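Quiénes somos

Punditach es una oficina de planificación de compras para empresas que quieren incorporar brazos robóticos al manejo de ropa y textil: lavanderías industriales, talleres de clasificación, almacenes de devoluciones. No fabricamos robots ni los vendemos. Hacemos presupuestos, comparamos ofertas y probamos el equipo con las prendas del cliente antes de que firme el pedido.

De dónde venimos

Empezamos como departamento interno de Demthorpe, un grupo de lavanderías que compró su primera célula robotizada con un presupuesto mal hecho. El brazo estaba bien calculado. Faltaban la mesa, las garras de repuesto, el cableado, la formación y las horas de ajuste, y el gasto final no se parecía al aprobado. De aquella compra salió una hoja de cálculo, luego un procedimiento y, con el tiempo, una empresa separada. Demthorpe sigue siendo cliente y paga las mismas tarifas que los demás.

Qué hacemos

El trabajo habitual se divide en 4 fases: visita, prueba de manipulación, presupuesto completo y seguimiento de la compra. Se pueden contratar por separado, aunque no emitimos un presupuesto sin haber hecho antes la prueba.

En la visita anotamos el espacio disponible, las tomas de corriente, los turnos y el tipo de prenda. En la prueba colocamos las prendas sobre una mesa o una esterilla y vemos cómo las agarra cada modelo de pinza. Los vaqueros entran casi siempre: pesan, tienen costuras gruesas y se comportan de otro modo estirados que hechos un bulto. Una pinza que levanta bien una camiseta puede no servir para una cinturilla, y eso cambia la partida de herramientas.

El presupuesto incluye el brazo, las pinzas, el soporte, la superficie de trabajo, la instalación eléctrica, las protecciones, la puesta en marcha y los repuestos de los primeros años. También las horas del personal propio del cliente, que suelen quedar fuera y luego aparecen en otra cuenta. Cada partida lleva su proveedor, su plazo de entrega y la validez de la oferta.

Cómo cobramos

La prueba de manipulación tiene un precio fijo de 3110 euros, con transporte de muestras incluido. Si el cliente encarga después el presupuesto completo, se descuentan 1000 euros. No aceptamos comisiones de fabricantes ni de distribuidores, y así consta en el contrato.

Hemos preparado más de 29 presupuestos desde que trabajamos por cuenta propia. Una parte terminó con la recomendación de no comprar todavía, normalmente por volumen insuficiente o porque la nave necesitaba obra antes. El informe se entrega igual y se factura igual.

El proyecto Trusiswood

Trusiswood es nuestro programa para talleres pequeños que no pueden asumir una compra en un solo ejercicio. Repartimos la inversión por etapas: primero una célula con un brazo, después la segunda pinza y la alimentación de prendas, y más adelante la ampliación si los números la justifican. Cada etapa tiene su propio presupuesto y se puede parar al terminarla. Las solicitudes se abren en enero y se estudian por orden de llegada.

Dónde estamos

La oficina y la sala de pruebas comparten planta en el edificio Wu, con acceso para furgonetas por la parte trasera. Las pruebas se hacen por la mañana y el cliente puede asistir. Pedimos que las prendas de muestra lleguen identificadas y en el estado en que entrarían en su proceso, y que se indique si hay que devolverlas.

Para pedir una visita basta con escribir a la oficina indicando el tipo de prenda, el volumen semanal y el presupuesto previsto, si lo hay. 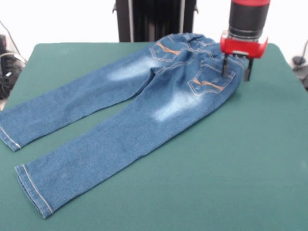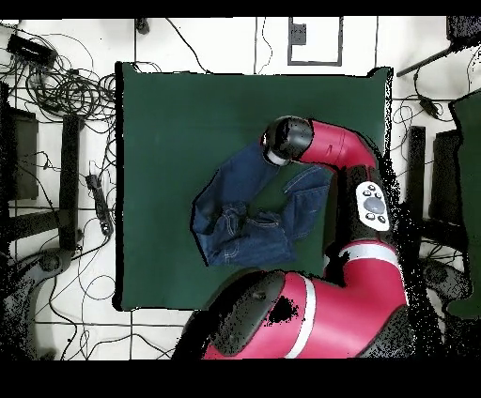 Prueba de manipulación con pantalones vaqueros sobre superficie verde.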